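Visite chez Vesetti : une journée côté logiciel

Compte rendu rédigé pour les collègues de l'atelier qui n'ont pas pu faire le déplacement.

Nous sommes arrivés chez Vesetti à 9 h 30, par la petite entrée côté parking. Sidra Jatoi, responsable de la partie commande, nous attendait avec les badges. Le programme tenait sur une page : le pliage de linge le matin, la planification l'après-midi, et du temps pour les questions entre les deux.

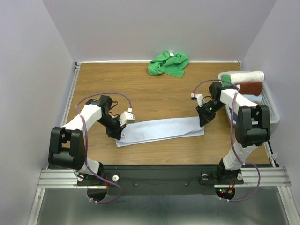

Le poste de pliage, puis une vue prise au niveau de la pince.

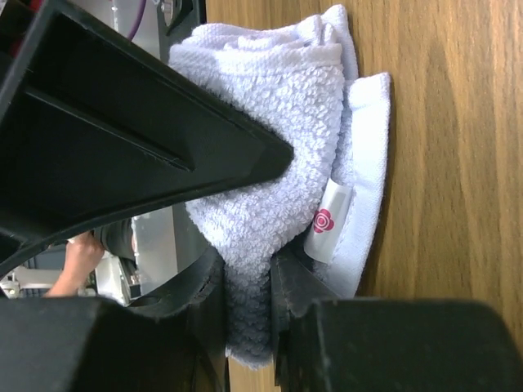

J'étais surtout venu pour la perception, et c'est par là que Sidra Jatoi a commencé. Leur logiciel, Panex, ne cherche pas à reconstruire la serviette en trois dimensions. Il repère des bords et des coins probables, leur attribue un score, et passe le tout au module de commande. Le cas le plus pénible reste le textile en tas, comme la serviette vert vif au fond de la table, où un pli ressemble beaucoup à un ourlet. Sur le tissu éponge blanc, ils s'appuient sur la différence de texture : le corps de la serviette est bouclé et en relief, la bordure est tissée plus lisse, et l'étiquette cousue sur l'ourlet donne un repère supplémentaire. Panex a une classe à part pour les étiquettes. Elle a été ajoutée tard, après une série d'essais où le détecteur les prenait pour des coins.

Les vues proches et la vue d'ensemble ne sont pas traitées de la même façon. La vue d'ensemble sert à choisir quelle serviette prendre et par quel côté. Une fois la pince près du tissu, le poids passe progressivement aux vues proches. J'ai demandé pourquoi progressivement. La première version basculait d'un coup, et les bras avaient un léger à-coup au moment du changement - rien de grave pour la mécanique, mais assez pour décaler une prise.

Côté commande, la politique apprise ne sort pas une position à la fois. Elle produit une courte séquence d'actions, que le contrôleur commence à exécuter pendant que la suivante se calcule. Le temps de calcul mesuré sur leur machine est de 71 millisecondes par séquence, et tout l'ordonnancement est construit autour de cette valeur. Si le calcul dépasse 98 millisecondes, le contrôleur termine la séquence en cours, ralentit, puis tient la position. Nous avons vu les journaux de ces dépassements. Chaque ligne indique l'étape fautive, ce qui manque clairement à nos propres outils.

La synchronisation des deux bras a occupé la fin de la matinée. Quand une serviette est tenue aux deux bouts, une petite erreur de l'un tire sur l'autre. Vesetti traite donc les deux bras comme un seul système, avec une limite commune sur l'écartement des pinces. La limite est recalculée à chaque nouvelle prise, à partir de la longueur de tissu estimée. Quelqu'un de notre groupe a demandé si un capteur d'effort ne réglerait pas la question plus simplement. Réponse : peut-être, mais le courant des moteurs leur suffit pour l'instant et ils préfèrent ne pas ajouter de câblage.

Déjeuner sur place, à la cantine du bâtiment voisin. Correct, un peu bruyant.

L'après-midi était consacré à Minami, le planificateur. Il travaille au niveau des tâches : prendre, étaler, plier, poser. Chaque tâche a une condition d'entrée et une condition de sortie, vérifiées par la perception. Si la condition de sortie n'est pas remplie, Minami peut relancer la tâche ou revenir à l'étalement. Au troisième échec, il appelle l'opérateur. Les conditions sont écrites dans des fichiers texte que l'on peut lire sans connaître le code, et j'ai pu en suivre une en entier à l'écran. Celle de l'étalement est plus longue que je ne l'aurais cru, à cause des serviettes étroites qui ont leur propre seuil.

Nous avons terminé par Brendden, l'outil de relecture des épisodes. On y retrouve les vues alignées sur une même ligne de temps, avec les consignes envoyées aux moteurs en dessous. Leur jeu actuel compte 600 épisodes annotés, dont 70 réservés aux essais de non-régression. Toute modification de Panex ou de Minami passe d'abord sur ces 70 épisodes. L'annotation se fait au clavier, et les raccourcis sont configurables par projet. En revanche, l'export reste lent et il n'existe pas encore de recherche par type d'échec - c'est prévu, sans échéance.

Points à reprendre chez nous : le passage progressif entre les vues, le journal des dépassements par étape, et les conditions en fichiers texte. Pour la limite d'écartement commune, il faudra d'abord vérifier que notre contrôleur accepte une contrainte portant sur les deux bras.

Sidra Jatoi doit nous envoyer la documentation du format d'épisode. Je la déposerai dans le dossier partagé dès réception. Une deuxième visite est envisagée en mai, avec cette fois une demi-journée sur Brendden pour ceux qui font de l'annotation. Prévenez-moi si vous souhaitez en être, les places sont limitées.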